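Why Do We Pretend to Eat Plastic Pears? (And Other Questions About Fake Food and Fake Flowers)
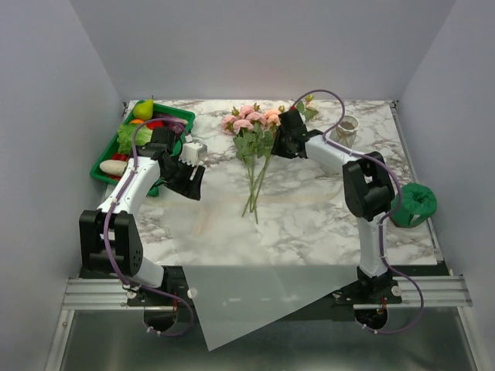
A green crate of play produce and a bunch of pink and peach artificial flowers, on a marbled tabletop.

I love pretend food. I'm a grown-up and I still pick up every toy eggplant I see in a store. My favorite set came from a little shop called Girkari, and the crate lives on a shelf in my kitchen, right next to the real potatoes (yes, I have mixed them up).

So let's talk about pretend fruit, vegetables and flowers!

WHO MADE THEM FIRST?

People have been making fake food and flowers for a very, very long time. Long before there was plastic, they used wax, clay, glass, paper, silk and even feathers. Some clay and stone fruits found by people digging up old places are more than 3000 years old. Imagine someone finding your toy pear that far in the future!

Wax fruit was popular for a long while. It looked shiny and juicy, but you couldn't leave it by a sunny window - it went soft and droopy, like a candle.

HOW DO YOU MAKE A FAKE PEAR?

Lots of toy fruit starts in a mold. A mold is a hollow shape, like the pan you use for gelatin. Soft, warm plastic goes in, it presses against the sides, it cools down, and out pops a pear. Many pieces are empty inside, so a big toy eggplant can weigh less than a real plum.

Leafy things are trickier. Think about lettuce, with all those ruffles! Thin, bendy material works well for that, and a wavy edge makes your eyes say "leaf" right away.

AND THE FLOWERS?

Plenty of artificial flowers are cloth. A cutter stamps out the petals, heat curls them, and then they get pushed onto a stem, smallest petals first. The stem often has wire hidden inside so you can bend it. Look for two or three shades of pink in one bunch. Real gardens are like that too, and it helps the fake ones look alive.

TRY IT YOURSELF

Cut 5 circles of tissue paper, each a bit bigger than the last. Stack them with the smallest on top, pinch the middle from underneath, and twist a pipe cleaner around the pinch. Fluff it up. You have a flower! I made around 150 of these one January and ran out of vases, so I used mugs.

COMMENTS

we did the tissue flowers in my class and mine was orange and it was the biggest

My twins want to know if the lettuce can be washed. Ours is very sticky.

Can you do one about fake bread next? I have a fake bagel

Good stuff, reading it to my second graders after lunch.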